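Ticket: Base velocity drops to zero for short periods during carry task
Project: Wisusard
Component: whole-body controller, gait planner interface
Reported against: Eketum stack, release branch
Status: Resolved, follow-up open
Opened: Apr 3, 2023

Summary
When the robot walks with an object held low in one hand, the commanded base velocity falls to zero and comes back on its own. The robot steps in place until the command returns, then carries on. No fault is raised and the operator console stays green. The same route with empty hands runs clean.

Steps to reproduce
1. Start the stack with the default carry profile.
2. Grasp the wastebasket by the rim with one gripper and close to the holding force.
3. Send a walking goal on the other side of the room.
4. Watch /base_cmd and the planner state topic together.

Expected: steady velocity until the goal tolerance is reached.
Seen: 3 dropouts on one crossing, the longest lasting 130 ms.

Log excerpt
[planner] state WALK
[planner] footprint check: COLLISION (self_filter=on)
[planner] state HOLD
[planner] footprint check: CLEAR
[planner] state WALK

First thoughts
We suspected the network link, as we had a similar report in December that came down to a bad switch port. Packet timestamps on both ends were even through every dropout, so that was ruled out. Swapping the gait parameters back to the older set made no difference either.

The state changes line up with the footprint check. The planner takes the filtered point cloud, removes the robot's own links, and tests what is left against the swept area of the next steps. The held object should be attached to the hand link after the grasp and removed the same way.

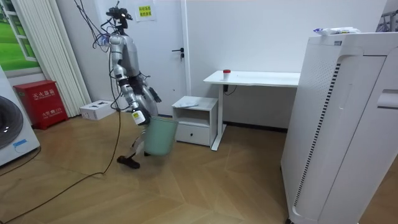
The attached object model was in the planning scene, but with the wrong shape. The Britgate perception node publishes a fitted cylinder at grasp time, while the arm is still out in front. Once the arm goes down to the carry pose, the bin hangs at an angle from its rim and swings a little with each step. Part of it leaves the cylinder, those points survive the self filter, and the planner sees an obstacle right next to the leg.

Playing the recorded cloud back offline gave the same HOLD states at the same timestamps. With the attached object padding raised, they went away.

Changes made
— Padding on attached objects is now a per-object value. The wastebasket uses 4 cm.
— The pose of the attached shape is updated from the hand link and the last good fit, instead of being frozen at grasp time.
— The planner now writes a warning with the link name and point count whenever it enters HOLD. It was silent before, and most of the time on this ticket went into finding that out.

The cloud is also capped at 2000 points before the footprint check. This was already in the config file but the node was reading the old parameter name.

Result
Repeated the crossing in both directions with the new build. No HOLD states in the log, and /base_cmd stayed continuous up to the goal.

Still open
Padding hides real obstacles that are very close to the carried object. A separate ticket is filed under Kazlauskienė for a swing estimate from wrist force readings, which would let us bring the value back down. Until that is merged, keep walking speed at the carry profile limit and don't edit the padding by hand on the robot — change it in the repo and redeploy.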